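Início > Projetos apoiados > Skumance > Relatórios de progresso

Relatório de progresso n.º 2: localização portuguesa de Skumance

Entidade financiadora: Kuusk
Entidade executora: Bumo
Responsável pelo relatório: Ott Lūse

1. Ponto de situação

O período coberto por este relatório terminou em janeiro. A tradução do guião principal de Skumance está concluída e a revisão vai no capítulo cinco. A versão para consola portátil foi compilada com os textos portugueses e corre do início ao fim do prólogo sem interrupções. A versão para computador está mais adiantada e já permite jogar até ao primeiro final.

O calendário aprovado mantém-se, com uma alteração: a entrega da versão de testes aos jogadores externos passa para depois da revisão completa, e não a meio dela, como constava do plano inicial. A experiência do primeiro relatório mostrou que os testadores gastavam muito tempo a assinalar gralhas que o revisor ia apanhar de qualquer maneira.

2. Texto e tradução

O guião tem 1075 cenas com diálogo, incluindo as opcionais. As cenas de combate foram tratadas à parte, porque os textos são curtos e repetem-se com pequenas variações. Para estas usámos uma tabela única, partilhada com a equipa de programação da Eltgate, de modo que uma correção feita num lado aparece logo no outro.

O problema que mais nos ocupou foi o das formas de tratamento. No original, as personagens mudam de registo conforme a relação entre elas, e o jogador percebe por aí quem confia em quem. Decidimos usar «você» apenas entre os membros da corte e na fala do narrador quando cita cartas. Entre a protagonista e os companheiros de viagem fica o «tu» a partir do segundo capítulo. Isto obrigou a rever o que já estava feito no primeiro, com uma semana de trabalho que não tinha sido orçamentada. O custo foi absorvido pela margem da rubrica de revisão.

Os nomes das criaturas foram mantidos no original, salvo sete que contêm trocadilhos. Para esses propusemos alternativas, já aceites pela Eltgate. A lista segue no anexo A.

Falta traduzir o glossário interno do jogo, com 102 entradas. Ficou para o fim de propósito, para podermos usar os termos já fixados no guião.

3. Programação e interface

A fonte original não tinha os caracteres acentuados de que precisamos. A Eltgate desenhou os que faltavam e o resultado lê-se bem no ecrã da portátil, exceto o «ã» em corpo pequeno, que no menu de inventário se confunde com o «á». Pedimos um novo desenho e estamos à espera.

As caixas de diálogo levam três linhas. O português ocupa mais espaço do que o inglês e parte das falas saía cortada. Em vez de reduzir o tamanho da letra, optámos por dividir as falas mais longas em duas caixas. A solução funciona nas cenas normais, mas nas cenas com voz gravada a segunda caixa só aparece depois de o áudio terminar. A correção depende de uma alteração no código que a Eltgate aceitou fazer sem custos adicionais.

As gravações guardadas na versão inglesa abrem na versão portuguesa. O contrário ainda não acontece: quem grava em português e muda a língua para inglês perde os nomes dados às personagens. O erro está registado com prioridade média.

4. Testes

Os testes internos foram feitos em duas rondas. Na primeira, a equipa jogou o prólogo e os dois primeiros capítulos seguindo sempre o caminho principal. Na segunda, cada pessoa escolheu as respostas menos prováveis, para chegar às cenas opcionais. Foi nesta ronda que apareceram quase todos os textos por traduzir, sobretudo nas lojas e nas mensagens de erro ao gravar.

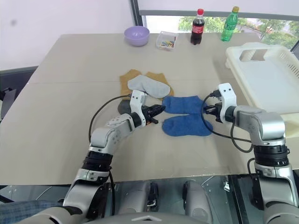

O único erro que obrigou a reiniciar a consola surge no terceiro capítulo, quando o jogador abre o mapa durante a travessia do rio. A Eltgate conseguiu reproduzi-lo na versão inglesa, pelo que não tem origem na localização. Mesmo assim, convém que fique resolvido antes do lançamento, porque quem o encontrar vai atribuí-lo à versão portuguesa.

5. Execução financeira

A despesa está dentro do previsto. A rubrica de tradução foi gasta na totalidade. A de revisão está a meio, já com a semana extra referida no ponto 2. A rubrica de deslocações não foi usada — as reuniões com a Eltgate fizeram-se todas à distância — e pedimos autorização para transferir esse valor para os testes externos. O mapa de despesas e os comprovativos seguem no anexo B.

6. Riscos

O principal risco é o prazo de aprovação na loja da consola. A Eltgate já submeteu outros jogos e conta com uma devolução para correções antes da aceitação final. O plano tem folga para uma devolução, mas não para uma segunda. Se isso acontecer, propomos lançar primeiro a versão para computador.

O segundo risco é a disponibilidade do revisor, que tem outro compromisso a seguir à data prevista para o fim do trabalho. Já temos o contacto de uma substituta, a quem enviámos o guia de estilo e o primeiro capítulo.

7. Próximos passos

Terminar a revisão do guião.
Traduzir o glossário e inseri-lo no jogo.
Receber da Eltgate o novo desenho do «ã» e a correção das caixas com voz.
Repetir a segunda ronda de testes nos capítulos finais.
Entregar a versão de testes aos jogadores externos.

Agradecemos resposta ao pedido de transferência entre rubricas antes do início dos testes externos, para podermos fechar o número de participantes.

Ott Lūse
Bumo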